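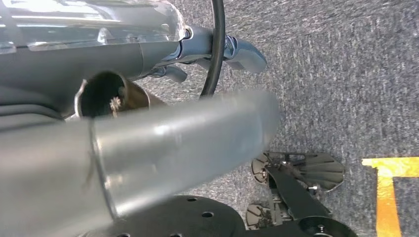

Clear plastic canister and its dark grey body, at close range.

Pukanance fungi records open to everyone for the first time

TALPUR, Saturday, June 13, 2020: The Talpur Field Naturalists are very pleased, and if we are truthful a little relieved, to announce that the Pukanance fungi records can now be read and searched by anyone who would like to see them, free of charge and without having to join anything (although we would of course be delighted if you did).

The records cover 138 species of mushrooms, brackets, puffballs, corals and cup fungi found in the Pukanance forest and along the Stullimon Creek track. There are 1527 separate entries, many of them copied out from notebooks that our members kept in glove boxes, coat pockets and, in one case, a biscuit tin. Each entry gives the place, the month, the kind of tree or ground it was growing on, and whatever the finder wrote down about colour, smell and gills at the time.

"People tell me they never see any mushrooms at Stullimon, and then we go for a slow walk together and they can't stop seeing them," said Sevim Ersoy, who has led the group's autumn walks for many years and who typed up a good share of the notebooks herself. "I wanted all that looking to be somewhere people could use it. Some of the handwriting was a challenge, mine included, and there is one page from a very rainy Sunday that I'm afraid we may never fully read."
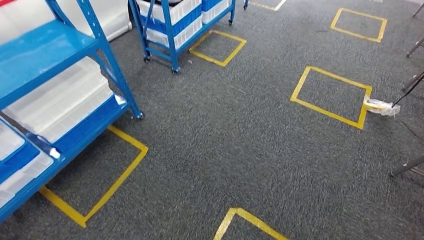

The work was made possible by a grant from Panetti, the Talpur printing firm, which has also produced 300 copies of a pocket guide to go along with the records. The guide is small enough to fit in a jacket and has a ruler down the back edge, which our members asked for over and over, along with a page on how to make a spore print at home using a drinking glass and a sheet of paper.

Ji-hoon Kwon, who looked after the naming and checked the harder finds under the microscope, said that the entries marked "unsure" were among his favourites.

"We left them in on purpose," he said. "If somebody found a little brown mushroom under a wattle and could only get it as far as the family, then that's what the entry says. Somebody else may come along with a better specimen next May and sort it out for us, and I would be so happy if they did."

Neither the records nor the guide should be used to decide whether a mushroom is safe to eat. Several of the species listed are poisonous, and some look very much like their harmless neighbours, even to people who have been at this a long while. Please also leave what you find where it is growing, and keep to the track around the lower creek, where the banks are soft at this time of year.

The pocket guide is available at the Talpur library desk for $2, with the money going towards the next printing. New sightings are warmly welcomed from children and grown-ups alike, and a photo of the underside is a great help. Paper forms can be picked up at the same desk and dropped back there whenever it suits.

Media enquiries: Sevim Ersoy, Talpur Field Naturalists, care of the Talpur library.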